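The Small Table Breakfast

Most kitchens in the Potis building are too narrow for a dining set. The apartments went up as worker housing, and when they were redone the kitchens stayed the size they were. What fits along the wall is a light wood table, enough for one person to eat at and two if they are friendly.

Plenty of tenants there have stopped eating breakfast out. A coffee and a sandwich at Grerosari, the bakery on the ground floor, is good but adds up. One tenant kept receipts through March and came to 90 dollars before the month was over. After that she bought a toaster.

The question with a small table is what gets to stay on it. Plates go back on the shelf and cups hang on hooks. The toaster usually stays, because unplugging it and finding a cabinet for it every morning gets old fast. A narrow white one takes up little more room than a loaf of bread and can be pushed to the back corner, leaving the front of the table free for eating.

Meat at breakfast is a habit that comes and goes. In this building it seems to have come back. Small cuts cook quickly in one pan and don't need a big plate, and leftovers from dinner work just as well with toast.

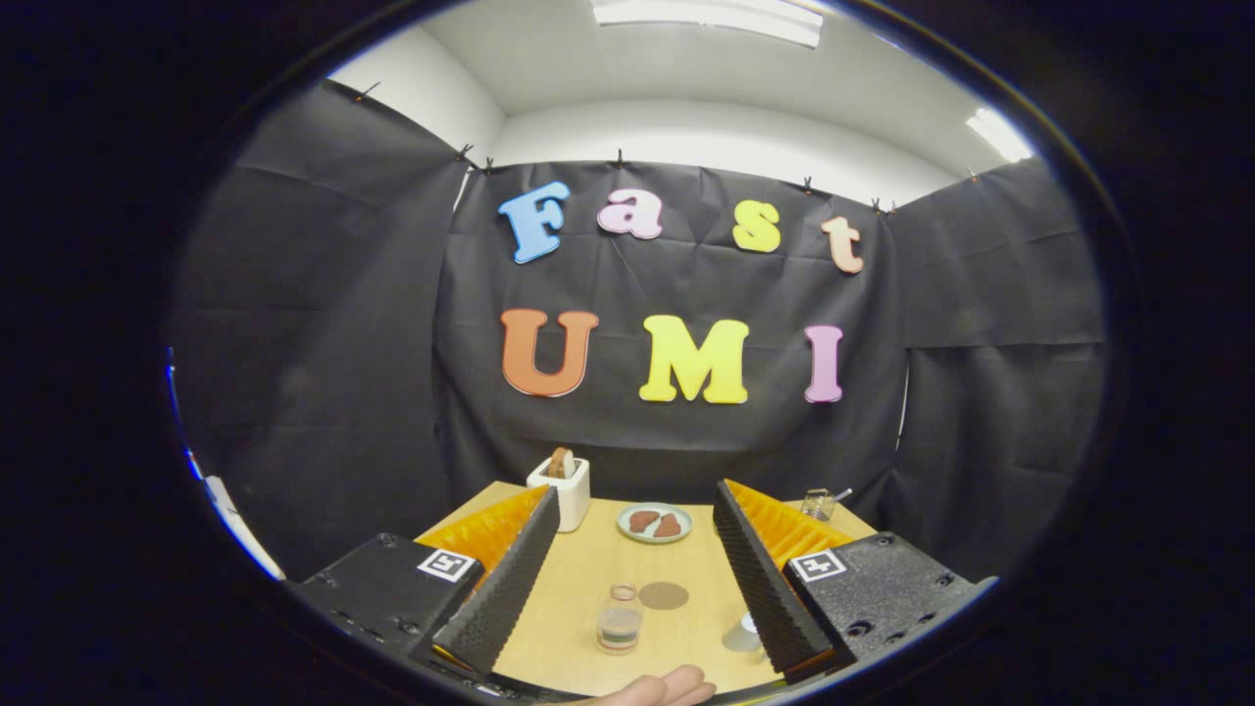
6 minute read

Toast at the back, meat on a round white plate, a jar up front with its lid off. It is a full meal on a small piece of wood, and every part of it can be reached without standing up.

The jar deserves some attention. Layered jars have been around for years, mostly as yogurt and fruit, and people get tired of them because the fruit turns watery by the second day. The cooks at Ratanaporn, a lunch counter two blocks over, put their fruit through a sieve first and cook it down until it holds on a spoon. They sold 323 of the jars in their first month and 373 in the second, nearly all of them before nine in the morning. Small jars do better than large ones. A large jar gets opened, half eaten and forgotten.

Flat round coasters are worth having too. A cold jar leaves a ring on bare wood, and a light finish shows every one of them. Plumov, the housewares shop on the corner, keeps a bin of plain ones by the register and says they outsell the placemats. A placemat covers half of a table this size – a coaster covers only what it needs to.

Utensils are best kept upright in a glass at the back. It saves a trip to the drawer, and in these kitchens the drawer often can't open all the way with a chair pulled out.

None of this costs much. The building newsletter, which goes out to 3,238 addresses in the neighborhood, asked readers for their own small table rules. The most common answer was to clear everything except the toaster before leaving for work. The second was to wipe under the toaster once a week, where the crumbs are.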